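3.2 Materials and sorting task

Each item in the Pollon set was a small toy or household object that could be picked up with one hand. We began with 300 candidates and kept 57 after removing those with sharp edges or parts that came away easily. Soft toys were favoured over hard ones, as children in the September pilot handled them more readily. Colour was recorded for the body and for any shell, lid or cover, and the two were entered separately whenever they differed.

Items were shown one at a time on a dark grey table beside a large box. The box was used as a fixed landmark, so that each child could be asked to say where the toy was in relation to it (Figure 4).

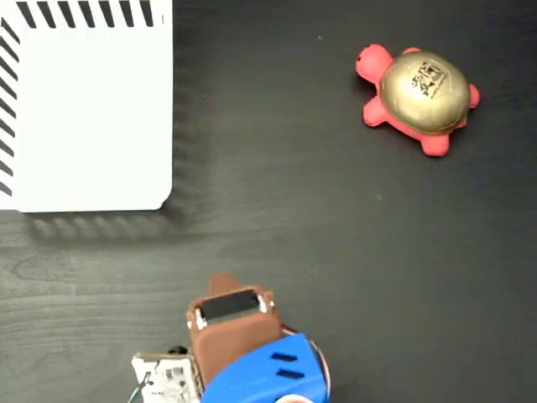

Figure 4. Turtle squeeze toy with a red body and gold shell, lying apart from the white box with black diagonal stripes.

Animal toys were named more consistently than household objects. Across the 697 recorded answers, most naming errors came from items with no obvious front or back. The position of the head was a common point of reference when children described which way an animal was facing. We return to this in Section 4.1, where the answers are broken down by age group.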